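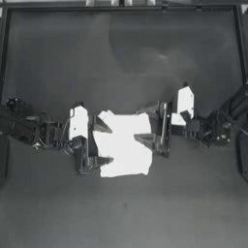
Handout 2: Folding a Small Cloth from a Crumpled Start

Household Textiles, taught by Farzana Afridi

Welcome back, everyone! Last time we covered fibers and washing. Now we get to my favorite part of the whole course – the fold itself. Read this through once before you pick up a cloth.

Finding the corners

A crumpled cloth still tells you a lot. Look for one fairly straight edge first and turn it toward you. Then look for a peak or a lifted point, which is often a corner waiting to be pulled out. Pinch it, draw it gently away from the middle, and do the same on the other side.

Work on a plain, dark tabletop if you can. White cloth shows up beautifully against dark gray, and you'll spot a tucked edge right away.

Reading the creases

I love this bit! Hold the cloth up and let the light fall across it. Bright areas are facing you, gray areas are turned away or overlapped. Follow one crease from end to end before you undo anything – pulling at random only makes new ones.
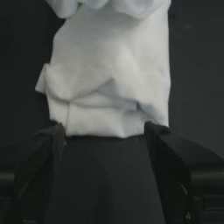 Fig. 2. White cloth bunched at the top, with a flap on the left and a diagonal crease running from it.

The fold

1. Lay the cloth flat and smooth from the center out.
2. Bring the far edge to the near edge, corners together.
3. Press along the fold with the side of your hand.
4. Fold once more, left to right.

For next class

Practice with a cotton cloth and then a slippery one, and note which corner gave you trouble. Yasir Jafri has spare cloths if you need to borrow one. Please return them unfolded!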